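Cosance: call for musicians, autumn and winter programme

Posted 2023-09-21
Reference 306

Cosance is a touring ensemble working with traditional dance tunes, mainly from the Alpine region and the north of England, arranged for a mixed acoustic and electric line-up. The present band has six members. Two places are open from November and one further place is open for deputies, who are called when a regular player is not available.

Places open

1. Fiddle or viola (regular). The player carries the melody in most of the set and doubles on backing vocals. Experience of playing for dancers is required. The player must be able to hold a steady tempo for a full dance without a click and must read standard notation. Chord charts are supplied for all pieces; full parts exist for most of the first half only.

2. Double bass or bass guitar (regular). Most of the repertoire is written for double bass, played with fingers and bow. Applicants who play bass guitar only will be considered if they can show familiarity with waltz, schottische and polka time. The instrument must have a working pickup. The band does not use a microphone on the bass in venues with a raised stage.

3. Deputy, any of the following: diatonic accordion, hammered dulcimer, mandolin, drum kit (reduced). Deputies learn the core set and attend at least one rehearsal before their first date.

Repertoire

The core set consists of two halves. The first half is made up of pieces arranged by Jörg Kleinschmidt, who directs the ensemble and plays guitar and cittern. The second half is a dance set, in which the order changes according to the caller. Players are expected to know the second half from memory by the end of the first month. Recordings and charts are sent once a place has been offered, and are not to be passed on.

The suite Uneo, written for the ensemble last year, is played complete at seated concerts. It contains two movements in uneven time and a slow movement without percussion. The bass part of the slow movement is bowed throughout and is used at audition. The fiddle part calls for one retuning, from standard to A-E-A-E, during a short guitar passage. Applicants for the fiddle place may bring a second instrument for this purpose.

Rehearsals

Rehearsals are held on Thursday evenings in the upper room at Gruber, with one full-day rehearsal each month. The room has an upright piano at concert pitch, a small PA and four vocal microphones. Guitar and bass amplifiers stay in the room between rehearsals. Drums are brought in by the player. Access is by one flight of stairs, and there is no lift. Loading is from the rear yard, where two vehicles may stand at a time.
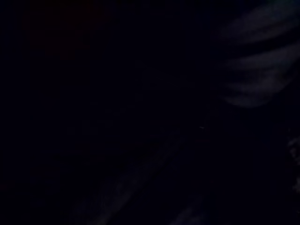
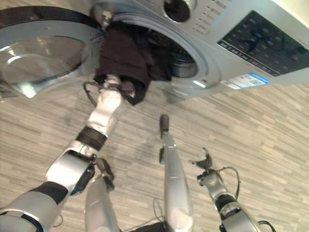 Players who need to leave an instrument overnight may use the locked cupboard on the landing. It is unheated, and wooden instruments should be kept in a closed case with a humidifier. Cosance insures equipment owned by the ensemble only. Members insure their own instruments, including while travelling.

Dates and travel

The winter programme begins in November with a dance weekend at the Wudance festival, for which the new members will be needed on both days. Further dates are a mixture of village halls, small theatres and private dances. Most are reached by van, with the meeting point at Gruber. Anyone travelling separately must be at the venue for the start of the sound check. Where an overnight stay is needed, rooms are booked and paid for by the ensemble, normally on a shared basis. Requests for a single room should be made when a date is confirmed.

Payment

Regular members receive an equal share of each fee after van hire, fuel and lodging have been deducted. The Wudance weekend is paid at a fixed 1000 euros per player. Deputies receive a fixed fee for each date, agreed in writing beforehand, and their travel from home. Rehearsals are unpaid for regular members. Deputies are paid for the full-day rehearsal but not for evenings. All players are engaged as self-employed and must send an invoice.

How to apply

Send the following by email, with reference 306 and the name of the instrument in the subject line:

- a short account of playing experience, one page at most
- two recordings, one of them a dance tune played solo and without effects
- dates in November on which you are not available
- for the bass place, a note of which instruments you own and the type of pickup fitted

Recordings may be made at home. Links are preferred to attachments. Video is accepted but is not given more weight than sound alone. Recordings in which other players are heard should state clearly which part is yours.

Auditions last half an hour and take place in the rehearsal room. Applicants play one piece of their own choice, one prepared piece from the core set and a short passage at sight, then two dances with the band. The prepared piece is sent a week in advance. Travel costs to auditions cannot be refunded.

Questions about the arrangements or the audition piece should be addressed to Jörg Kleinschmidt. Questions about dates and fees go to the Cosance office, extension 1033.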